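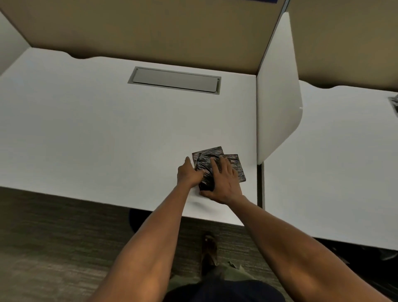
Photograph: Pendell Review

The quiet floor returns

When the library at Piltwood reopened its upper storey in March, the change that drew most comment was the absence of sound. The computers that had filled the floor were moved downstairs, the group tables went with them, and the space was given over to single desks with raised sides. Within a month, 971 visits had been recorded on that floor alone, against 859 for the busier rooms below.

Libraries across the county have spent many years making themselves more sociable. Cafés were added, walls were taken down and rules on talking were relaxed. Much of this was welcome, and the buildings are livelier for it. Yet readers who came to work alone were often left with a corner beside the printer, or a chair facing the main door.

The carrel is an old answer to this difficulty. Monks read in small bays along the cloister, where the light was good and the wind was not, and the word itself has been in use since the Middle Ages. University libraries took up the idea in a plainer form — a desk, a shelf, a partition on either side — and for a long period no reading room was thought complete without a row of them.

Whiteley library, which serves a smaller town, never removed its own. Its desks are booked in blocks of two hours, and a reader may hold no more than two blocks in a day. Staff report that the mornings belong largely to retired residents working on family history, while students preparing for examinations arrive after four o'clock and stay until closing.

There are costs to be weighed. A carrel takes more floor than a seat at a shared table, and it can be difficult to light well. Raised sides also make it harder for staff to see whether a desk is free, and belongings left behind during lunch remain a frequent cause of complaint. At Piltwood the matter is handled by a printed card showing the time at which the reader left.

The Gelo reading room, now being refitted, will have both kinds of seating, divided by a run of bookcases. Its plans will be on display at the front desk until the end of the summer, and written comments from residents are invited.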